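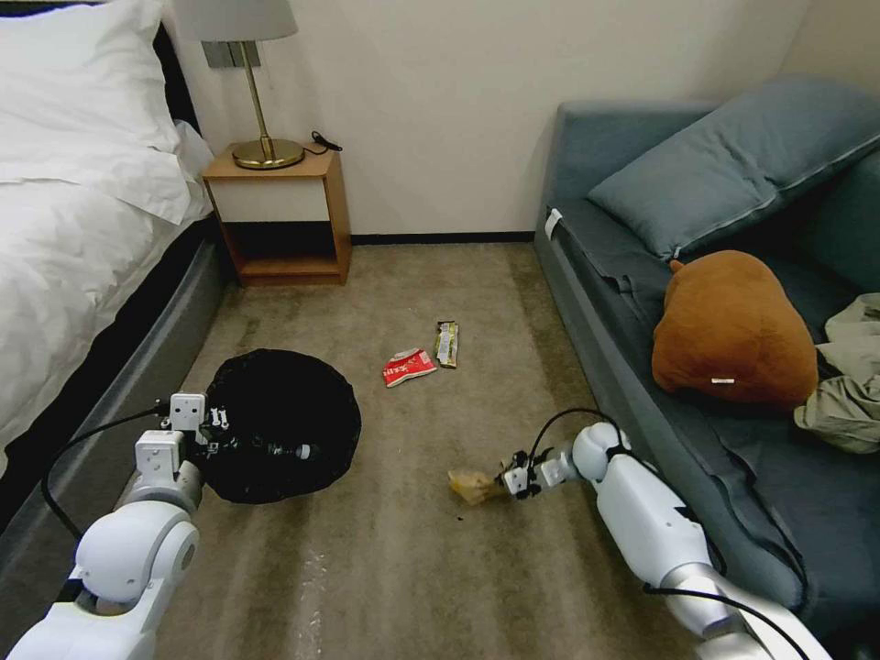 Guest room carpet: clean it, cover it, or pull it?
Posted in Floors & Carpet

pellberg_331
Feb 12, 2019
We have a guest room with low-pile carpet, taupe and brown, with faint streaks running the long way and some lighter scuffed patches out in the open part of the floor. It has been down since 2002. The rest of the room is in decent shape. White duvet, gray upholstered bed base, small wood nightstand, off-white walls, thin black baseboard, sofa on the other side. The carpet is what makes it look tired.

I vacuum it every other week and the streaks don't change. My sister-in-law is coming to stay in the spring and I'd like it to look better by then. Would a rental machine do anything for this, or am I wasting a Saturday?

Briem
Depends on what the light patches are. If the pile is crushed it may come up some with steam and a stiff brush. If the fibers are worn, no machine will fix it. Get down at floor level with a flashlight held sideways. Crushed pile looks flat, worn pile looks fuzzy or thin.

tworooms
How do you have the furniture? If there's a walkway between the bed and the sofa then those patches are traffic and I'd bet on wear. We had the same thing in front of a desk.

pellberg_331
Yes, the open floor is the walkway. Bed on one side, sofa on the other, nightstand against the back wall in between. There isn't another way to arrange it with the closet where it is.

Will try the flashlight tonight.

Fenier
Skip the rental. Those machines put down a lot of water and don't pull enough of it back. I did my back bedroom in November and it took days to dry, and then old spots came up that I had never seen before. A rug in the walkway costs about what the rental and the shampoo would and you're done in five minutes.

Briem
Disagree with that. People get it too wet because they go over it again and again with the trigger down. One wet pass, two dry passes, half the soap it tells you to use, window open. I've done mine that way every year and never had spots come back.

Fenier
Fine, but most people renting one for the first time won't do it that way. And a rug on carpet only looks bad if it's a thin one that wrinkles. Get one with some weight to it.

Lærke Sveinbjörnsson
I clean short-term rentals, 19 of them at the moment, nearly all carpeted in this kind of brown. Before anything wet, pick up the wrappers and whatever else is on the floor, move what you can, and vacuum slowly in both directions – across the streaks as well as along them. Most people only ever go one way because of how the furniture sits, and the pile ends up leaning. Some of your streaks could be that.

Do the strip by the baseboard with the crevice tool too. Dust shows up badly next to black trim.

tworooms
Second the vacuuming both ways. Also unplug the lamp and put it somewhere else first if the nightstand is coming out. I pulled a lamp off a table by the cord doing this.

pellberg_331
OK, flashlight report. The patches nearest the sofa are fuzzy, so worn. The long streaks look flat to me. I went across them with the vacuum and a couple are lighter than they were, though not gone.

Leaning toward cleaning the streaks Briem's way and putting a rug over the worn part. Does anyone know if the Bisura rug pads hold on low pile? The label says hard floors only.

Fenier
Hard floor pads slide on carpet. You want the felt kind with a grippy side, sold for rug on carpet.

Briem
Agree with Fenier on the pad. Wait a full day after cleaning before you lay it down, two if the weather is damp.

Lærke Sveinbjörnsson
And test the soap inside the closet first. Brown carpet of that age can lose color.

pellberg_331
Closet test is going on Saturday morning, rest of the room on Sunday if it looks all right. Thanks all.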